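3.2 Cloth selection and wash conditions

Lint release from cleaning cloths is usually reported for new material, although most cloths in daily use have been laundered many times. We therefore included cloth condition as a factor in the trial. Cloths were drawn from the general stock of the laundry at Morndale, which serves the clinic and the two kitchens on the same site, and were grouped by fabric structure: flat-woven cotton, knitted cotton, and looped microfiber. Items with holes, burns, or set stains were left out. Each remaining cloth was given a number on a sewn tag, weighed after conditioning overnight in the test room, and returned to its group.

Washing followed the site's normal program at 40 degrees, with liquid detergent and no softener. Softener was excluded after a pilot run in which treated cloths took up water more slowly, an effect also noted by Rusu in her earlier work on hand towels at Brusten. The drum was filled to half its rated load. Cloths of different structure were never washed together, as fibers shed from cotton are readily caught in looped fabric and would have been counted against the wrong group.

After each wash the cloths were tumble dried on the low setting for 22 minutes and then laid flat. Lint was collected on a mesh fitted behind the machine's own filter, brushed onto weighed paper, and conditioned again before the final weighing. A second sample was taken by drawing a cloth across a glass plate under a sliding weight of 1000 g. Loose fibers left on the plate were lifted with clear tape.

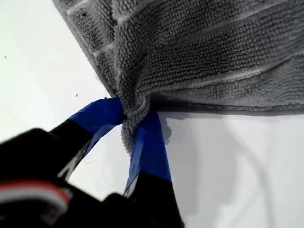
Figure 5. Gray microfiber towel with looped pile and raised ridges, on a white surface. Loose fibers are present along the edge.

Edges were treated separately from the face of the cloth. In looped fabrics the pile near the hem is held by fewer rows of ground yarn, and a loop that has lost its anchor on one side can work free during tumbling. We cut strips 2 cm wide parallel to the hem and compared them with strips of equal area taken from the center. The cut sides were sealed with a thin line of adhesive — without this step, fibers released by the cut itself swamped the result.

Edge strips released more lint than center strips in the looped and knitted groups. The difference in flat-woven cotton was small and did not hold across repeat runs. In all groups release was highest in the first few washes, then fell to a level that changed little for the rest of the trial. The fall was slower for the looped microfiber, and one batch supplied by Vasiliu showed a second rise late in the series. We have no firm explanation for this. Hem thread from that batch was finer than in the others, and stitch spacing was uneven, but the number of cloths was too small to test either point.

Weighing error was checked with blank papers carried through the full procedure. The mean change in the blanks was well below the smallest lint mass recorded, and no correction was applied. Results by group are given in Section 4, together with the absorbency data from the Tivside samples.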